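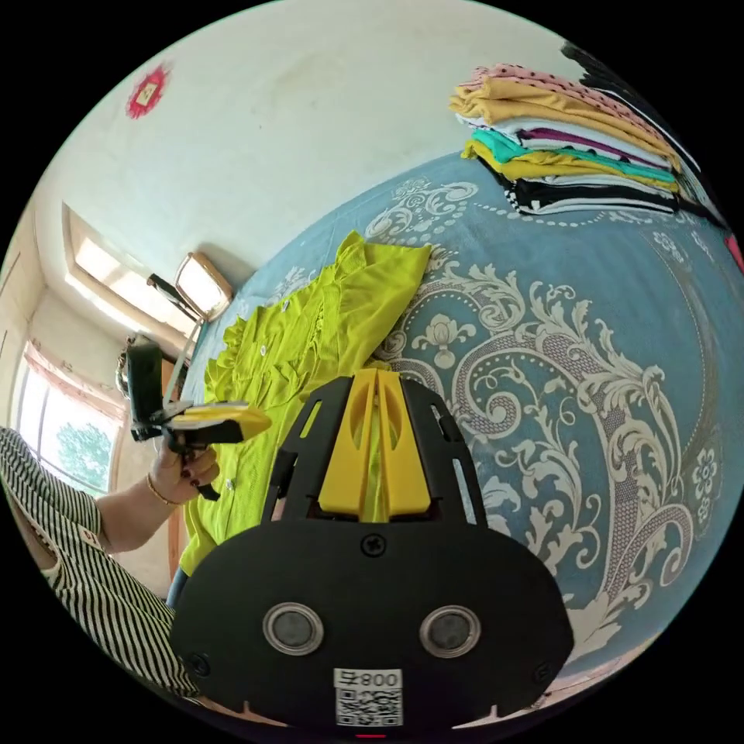

Can't you just tell people to be careful and let them get on with it? That was the first thing the reviewer from Grevgate asked us when she read our handbook, and it's still the best question we've had about it. Fair enough, too! The thing had 38 rules in it at that stage, several of which disagreed with each other, and one of which was about parking.

So, hello. I run Buvance, I wrote most of this page on a Friday afternoon with a cup of tea going cold, and I'm going to tell you who we are mostly by telling you how we work (because how we work is pretty much the whole business).

## What we do

We write and look after good-practice rules for people who teach robots household jobs. Folding shirts, sorting washing, putting things back in drawers, that sort of thing. The teaching happens in ordinary bedrooms and kitchens, with hand-held grippers and real clothes, and for a long time everyone made up their own way of doing it. One crew would smooth the bedspread before every fold, the next crew wouldn't, and then some poor person at a desk had to work out why the two lots of recordings didn't match.

I used to be that person at the desk. I got grumpy about it, then I got organised about it, and eventually I rented half an office in Kistcombe and put a name on the door.

There are 7 of us now. Two write the rules, two go out on home visits, and the rest look after training, bookings and the endless business of keeping old versions of documents from creeping back into use. We also do our own sessions, which I insist on. You can write a lovely clear instruction about buttons and ruffles, and then you stand at the end of somebody's bed with a frilly blouse and a gripper in each hand and find your lovely clear instruction is rubbish.

## The handbook

Our main bit of work is called Tan, after the colour of the folder the first draft lived in. It's up to version 2, it's free to read, and it covers the whole session from knocking on the door to packing up. Some of the parts people ask us about most:

- **Homes come first.** The resident says which rooms we can use and which we can't, and they can change their mind halfway through. We stop when they say stop – no "just one more take".
- **Agreement in plain words.** One page, read aloud if they'd like, and signed before any gear comes out of the bag. If there's a second adult in the house, they get their own copy.
- **Check the faces of the tool.** Fingers, screws, labels, anything mounted on the plate. Wipe it, look at it, sign for it. A loose finger can spoil a whole morning and you won't always feel it in your hand.
- **Use the clothes the household has.** Patterned, frilly, stripy, faded, whatever. We don't bring in a suitcase of plain grey T-shirts to make things easier.
- **Leave mistakes in.** A dropped sleeve gets marked as a dropped sleeve. It does not get quietly deleted.
- **Rest your wrists.** Breaks are on the sheet with a time next to them, and the session lead has to take them as well (I'm dreadful at this one).
- **Put it all back.** Bedspread straight, piles where they were, lamps as you found them.

The full list is longer, obviously. Grevgate went through it with us line by line over a very hot August and we lost the duplicates, the contradictions and the parking. They review every new version before it goes out, and they don't go easy on us. I'd recommend finding someone like that if you ever write rules for a living.

## Where we've got to

We've now sat in on 186 home sessions, our own and other people's, and each one gets a write-up that goes back to the crew who ran it. The write-ups are friendly. They're also quite long, sorry. If we see the same slip turning up in a few of them we look at the wording of the rule before we look at the person, and more often than not the wording needs fixing. Our old section on two-handed work had a sentence in it that ran for most of a paragraph and I'm the one who wrote it.

We don't certify robots and we don't hand out badges. People ask for a badge quite a lot! What you get from us is the handbook, a day of training in your own space if you'd like it, and visits for up to a year afterwards.

## Working with us

We take on crews of any size, and students are very welcome. You'll need a person who can make decisions about how your sessions run, plus a home we can visit with the resident's agreement. We'll bring biscuits and the checklists.

If you're a resident and one of our partner crews is coming to your place, you can ring us directly with any question about what they're allowed to do. The number's on the front of the agreement page, and we pick up from 9 am.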